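# Flekholm Hand-Held Gripper – Demonstration Recording Kit

The Flekholm is a gripper you hold in your hands. An operator carries it to an object, closes it, moves the object and lets go, and the kit records the whole motion as a demonstration that a robot policy can be trained on. No robot arm is needed during recording. The same gripper head mounts on an arm later, so what the policy saw in training matches what it sees when it runs.

This page covers the current kit, the recording method it was built for, and the results from our tabletop study. Pricing and lead times are on the order form.

## What's in the kit

- Gripper body with cylindrical grip housing
- Mounting plate for the arm adapter, with screws
- Lower bracket and spare bracket screws
- 2 cable sets (power and data), straight and right-angle ends
- Mockus recorder box and power supply
- Patis software license, one seat
- Printed setup sheet for the work board

The arm adapter is sold separately. Tell us which arm you have when you order and we will check the bolt pattern.

## How it is held

The gripper is meant for two hands. One hand wraps around the cylinder and does most of the carrying. The other stays low, near the bracket, and steadies the tip when it comes close to the table. Operators with small hands sometimes start out one-handed and switch within the first hour. We recommend starting with two, because one-handed recordings drift at the wrist and the drift shows up in the trained policy.

Long sleeves are fine. Keep cuffs clear of the lower bracket. Cables should leave the gripper with enough slack to reach every corner of the board without pulling. If you feel a tug at any point in the motion, stop, discard the recording and reroute.

## The method

Most demonstration sets are recorded with a person steering a robot arm from a distance. That works, but it is slow, and people steering an arm move the way the arm lets them move. Heike Hinrichs started the Samcombe study to find out how much of that slowness can be taken out by putting the gripper straight into the operator's hands, and whether the recordings still transfer to an arm afterward.

The task set is plain on purpose. Everyday objects are placed on a wooden board, and the operator picks, moves or sorts them. The objects include soft packaging and see-through plastic, two groups that cause trouble for most grasping systems. Soft things change shape when touched. Clear things are hard for a camera to find the edge of.

Each station has a number so that recordings can be sorted by location afterward. Stands and rails stay where they are between operators. Only the objects on the board change.

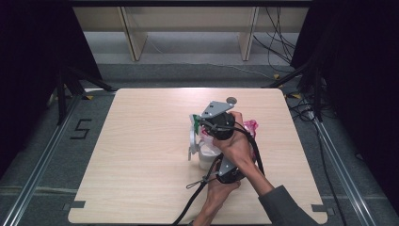 A recording begins when the operator lifts the gripper off the board and ends when it is set down again. Anything in between is kept, including missed grasps and second tries. Early on we cut the misses out. Policies trained on the trimmed set did well until the first slip and then had no idea what to do, so the misses went back in.

Operators get a short list of target positions but no script for how to reach them. Ludger Stüber, who wrote most of the Patis import tools, tags each recording by object type and by outcome. Tagging is manual for now. We tried doing it from gripper width alone and it confused a crushed bag with an empty grasp too often to be useful.

## Results

The study used 505 recordings. We trained one policy on the full set and one on a set of the same size recorded by remote steering on the same boards. Both were then run on the same arm, 60 trials each, with object positions that did not appear in training.

The hand-held set gave the better policy on soft packaging. Grasps were lower and slower at the moment of contact, much like the operators' own. On rigid objects there was no difference we would stand behind. On clear plastic both policies were weak, and the hand-held one was slightly worse. We think this comes from operators looking at the object from an angle the gripper does not share, and correcting for things the recording never captures.

Recording time was the clearest gain. A hand-held session took less than half as long as a remote session covering the same list, and operators asked for fewer breaks.

## Known limits

- The kit records motions a human wrist can make. Some of these are out of reach for a six-axis arm near its limits. Patis flags them on import, and you decide whether to drop or keep them.
- Weight is noticeable after a long session. Plan a change of operator or a rest every 2 hours.
- Small flat items, such as discs lying directly on the board, are hard to pick up with the standard fingertips. Thin fingertips are in testing.
- Cables are still required. A wireless version lost data in rooms with several stations running – we have put it on hold.

## Setting up a station

You need a flat board, a rigid frame to hold it, and enough floor space for the operator to stand square to the near edge. Clamp the board to the frame. A board that shifts even slightly will spoil the calibration. Dark curtains at the sides help if other people are moving nearby. Mark the floor positions of all stands with tape before the first session, then run the calibration routine in Patis with the board clear.

Calibration takes around ten minutes. Repeat it whenever a stand or the frame has been moved.

## Support and data

The tagged Samcombe recordings are available to kit owners on request, along with the training settings for both policies. Replacement cables, brackets and fingertips can be ordered separately. For returns, pack the gripper with the mounting plate removed and include the recorder log if the fault happened during a session.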